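Report on a Visit to the Open Day at Morais House, Pultlow

Prepared for members of the Regional Reading and Writing Network

The Network was invited to send a delegation to the spring open day at Morais House, the residential center for writers operated by the Clurkenetti Foundation in Pultlow. A party of 17 members attended, drawn from public libraries, two community colleges, and several independent writing groups. This report records what was shown and discussed, and notes the points on which the Network may wish to act.

Arrival and opening remarks

The delegation traveled by bus and was received at the side entrance on Mill Street, the front steps being closed for repair. Members who plan their own visits should note that the side entrance has no sign and that the bell must be held down for several seconds. Registration took place in the former dining room, where each visitor was given a floor plan and a copy of the current residency guidelines.

In opening remarks, the director of the Foundation described how the house came to be used by writers. It was left to the Foundation with the condition that the garden remain open to the public in summer. That condition is still observed, and residents are told before they apply that there will be families on the lawn in the afternoons. The director added that applicants who need complete quiet are advised to request the winter term.

The house

Six writers are in residence at any one time. Each has a bedroom and a separate workroom, with a door that may be closed between them. The delegation was shown one workroom on the second floor that was between residents. It contained a desk, an armchair, a lamp, and a shelf, and looked toward the rail line. Several members asked about the noise from trains. Staff replied that freight passes twice in the night and that most residents stop hearing it within a week.

Residents prepare their own breakfast and lunch and are expected at a shared evening meal on four nights of the week. The Foundation regards the shared meal as part of the program. Former residents have asked that it be made optional, and the rule is under review. A writer with a child under school age may bring the child and one other adult, who may be a parent, partner, or friend. A ground floor apartment was converted for this purpose last year. The delegation considered this provision to be the most useful thing it saw, as the cost and difficulty of child care is the reason most often given by the Network's own members for declining a place at a residency.

The reading room

The reading room holds 533 books, all of them written or completed by people who stayed at the house. They are shelved by year of residency, with no separation of fiction, poetry, and plays. Staff acknowledged that this makes individual titles hard to find. A card index is kept on the windowsill and is more accurate than the computer catalog.

Visitors were permitted to handle the books but not the notebooks, which are kept in a locked cabinet by the fireplace. A small number of notebooks had been laid open for the day. One of these showed 14 versions of a single opening paragraph, the last of which was nearly the same as the first. Members who teach beginning writers asked whether copies could be supplied for classroom use. The Foundation will seek the consent of the writer and reply by letter.

Selection of residents

A session in the late morning dealt with applications. The Foundation received 715 for the current year. Each is read by two readers who do not see the name of the applicant, and the readers meet only when their scores differ widely. The sample of writing carries the most weight. The statement of purpose is read last, and applicants were said to spend too much effort on it.

Members raised the question of writers who work in a language other than English. At present such applicants must supply a translation, at their own expense. The delegation expressed the view that this places them at a disadvantage, and the Foundation agreed to look into the cost of paying readers in other languages. No time was set for a decision.

The afternoon talk

At 2:30 p.m. the delegation joined the public for a talk on family memoir, arranged by Plokura, a small press with offices in the carriage house. The speaker had recently published an account of her grandmother's working life and dealt plainly with the matter of permission. She had shown the full manuscript to two aunts before it was accepted. One asked for nothing to be changed. The other asked for the removal of a chapter, and the chapter was removed. The speaker said that she still regretted the chapter but had never regretted asking.

Questions ran past the scheduled time. Many concerned the use of private letters, and the editor from Plokura explained that owning a letter does not give a person the right to publish it. Network members who lead memoir groups asked for a short handout on this subject, and the press has offered to supply one.
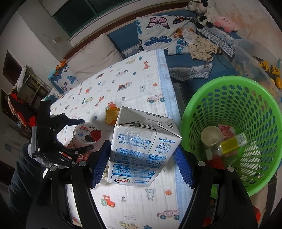
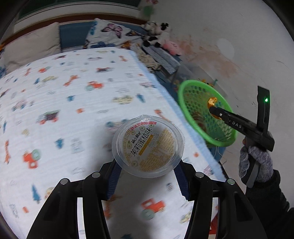
Page last changed: April

Matters for the Network

The delegation recommends that the Network's list of residencies be amended to show which of them accept children, and on what terms. It further recommends that a member be appointed to help first-time applicants choose a writing sample, with particular attention to those who have not studied writing at a college.

A return visit has been offered for the fall, when the garden is closed and more of the upper floor can be shown. Places will be given first to members who were unable to attend on this occasion. Requests should be sent to the Network office, with a note of any difficulty with stairs, as Morais House has no elevator.

Contact the Network office | Copyright Regional Reading and Writing Network | Back to top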